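Depth dropouts on clear red pouches in blue totes

rukard_dev
Registered 2021-12-28, 9 posts

We're on the Trasent planner with a stereo head camera. Segmentation finds the blue totes fine. The depth on the red translucent packages is bad, and the grasp planner picks points below the real surface. The steel rail gives false planes too.
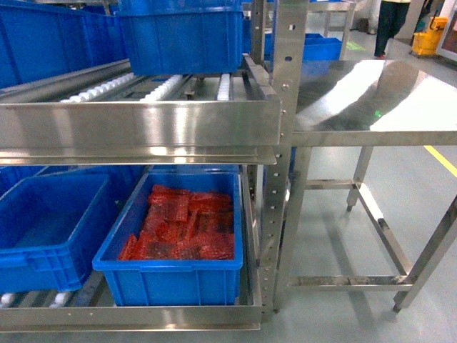 Lower tier of the roller rack, one full tote and an empty one.

What are people doing for this? Filling holes with a median filter made it worse.

slotted_post
Stop using raw depth for the pile. Fit the tote rim, take that as your reference, and run a learned depth model inside it. We fine-tuned on 4000 crops.

jerndale_k
Disagree. You don't need a model for that. Cap the approach height from the rim and close on contact. Our 587 logged misses at Jerndale were mostly bad rim fits when totes touched. 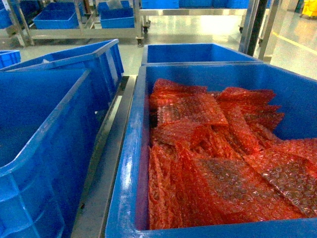

Posted by Syahrul Ismail

Touching rims are my problem as well. Look at the loaded tote and the empty one behind it. My fitter merges the two into one long box. The glare on the rim doesn't help.

slotted_post
Then fix the fitter. Constrain it to the known tote size and reject anything longer. Contact closing on overlapping pouches gets you double picks.

rukard_dev
Size constraint is in now. Merged boxes are gone on my 16 test bags. Depth inside the tote is still bad, so I'll try the learned model next.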